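To: chores-and-machines list
Subject: Re: Can anything sweep a yard yet?
Friday, 9.40 am

On Friday someone at Cisside wrote:

> We keep the outside of two small workshops tidy and I would like to
> stop paying for four hours of sweeping a week. The adverts say the
> new machines will do pavements, yards and kerbs and bring the bins
> in as well. Has anyone on the list tried one? I don't need it to be
> clever. I need it to find the litter, pick it up and not fall in the
> road.

Short answer: parts of it, on a good day, with a person nearby.

Longer answer. We have been looking at the same question at Bredden since September. We haven't bought anything. What we did was run the planner from Skesico in a simulated town, which costs us electricity and some 380 hours of a desktop that was sitting idle anyway. The planner gets a camera view and has to say what the next job is and whether it can be done. We gave it 1269 views in all. These are my notes on three kinds of place, in the order you asked about them.

1. Pavement with people on it. Sweeping flat paving is the easy bit and has been for years. Deciding what to sweep is harder. In the view below the only thing I would pick up is one leaf-coloured scrap, in the shade on the near side of the payphone. The paving is all light and dark grains, so the planner has plenty of specks to be wrong about, and the hard edge of the shadow gets treated as a step unless you turn the sensitivity down. Then it misses real steps. There is also somebody in a red shirt standing on the sunny side, and a sweeper has to leave a person room whether they are about to move or not.
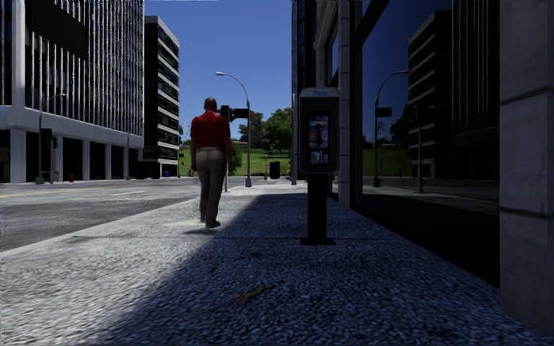 2. Yards. I expected these to go better, with nobody about and walls to follow. Following the wall is fine. The trouble is telling dirt from ground. A person with a broom looks at a mark, pushes at it once and knows if it is a stain. The planner can't push, so it either skips the lot or asks for a second pass on everything. We had it return to the same dark mark 12 times before the run timed out. Pale flat things are as bad — a sheet of paper and a cover plate look much alike from standing height, and one of them should not be picked up. 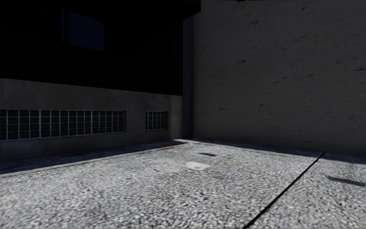 The fix people suggest is to teach it each yard by hand, so that it knows which marks live there. We tried that with Raju, the open mapping tool, and it does help. It took most of a day for one yard. For two small workshops you might put up with that, but you would have to do it again after any resurfacing, or when somebody spills paint.

3. Kerbs and corners. This is where I would still keep a person on the job. The dirt gathers along the kerb, so the machine has to work right at the edge with the road on the other side of it. Straight kerb it can hold. On a curve it cuts the corner or stops well short, and poles make it worse because it has to go round them and pick up the line again. Gratings want doing by hand too.
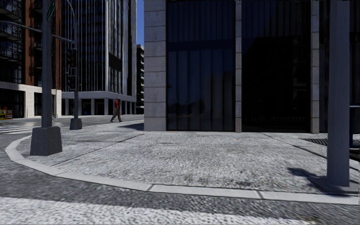
Corner view from the simulated town, kerb curving round by the signal pole.

On bins I can't help much. We haven't tested lifting or dragging at all, and I would be wary of anyone who tells you it is solved on the strength of a video.

On cost, the cheapest quote we had was 2000 a year for hire, without the person you would need to go and fetch it when it stops. Four hours of sweeping a week may still be the better bargain for a site your size. If you only have open flat ground, an ordinary ride-on sweeper would save you more time than any of this.

I can send the run logs if you want them. They are large and not well labelled. The yard ones are the most use, I think. If anybody else has had a machine hold a curved kerb outdoors I would like to hear what settings you used.

Bredden site services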